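Search this site Search

Plestness bakery moves its biscuit line to smaller packs

2025-04-02

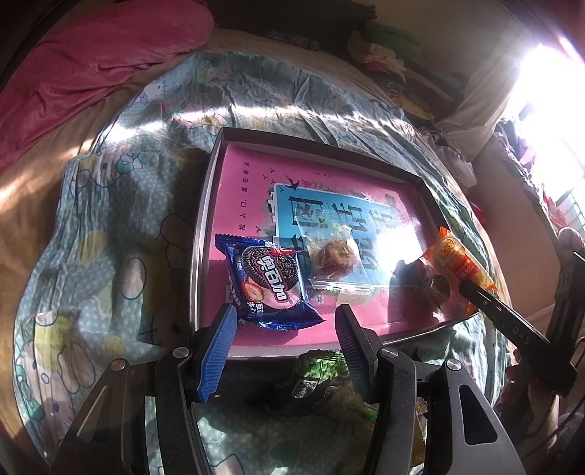 The biscuit maker Bošković will stop selling its large family packs in Plestness from June and will offer only smaller packs, the company informed on its website. The change concerns the sandwich biscuits and the plain tea biscuits. The gift tins stay the same as before.

The new pack will hold 75 grams. The company says that customers asked for it already for a long time, mostly parents who put something sweet in the school bag and people who live alone. "A big pack is opened in the evening and the next day it is soft," said Nermina Shehu, who leads the sales in the factory. "We received many letters on this subject and we decided to listen."

Not all the shops are satisfied. Haris Tomić has a grocery in Vilier street and he sells the Bošković biscuits for 30 years. He fears that his customers will pay more for the same quantity. According to him, the older people in the quarter buy one big pack for the whole week and they look carefully at the price.

"I understand the idea for children," Tomić said. "But for my regular customers I would like to keep at least one big pack on the shelf. I wrote this to the factory and I wait for the answer."

Shehu confirmed that the factory got such requests from several shops. She did not want to promise anything, but she said that the price by weight will be discussed again before the summer. Shops which order a full carton will get 36 packs in it, and the carton can be mixed from 3 flavors. Until now every flavor had to be ordered separately, and the small shops often complained about it.

The packing machines for the new size are already in the building and the workers are learning to use them. No jobs will be lost because of the change, the company says. The transport to the shops will be done by the firm Stelero, as until now.

The large packs which are still in the warehouse will be sold at the factory store beside the bus station until the stock is finished. The store is open in the mornings, and on market days also in the afternoon. Payment by card is possible there since this winter.

We use cookies to improve your visit. By continuing to read you accept our cookie policy. Accept Settings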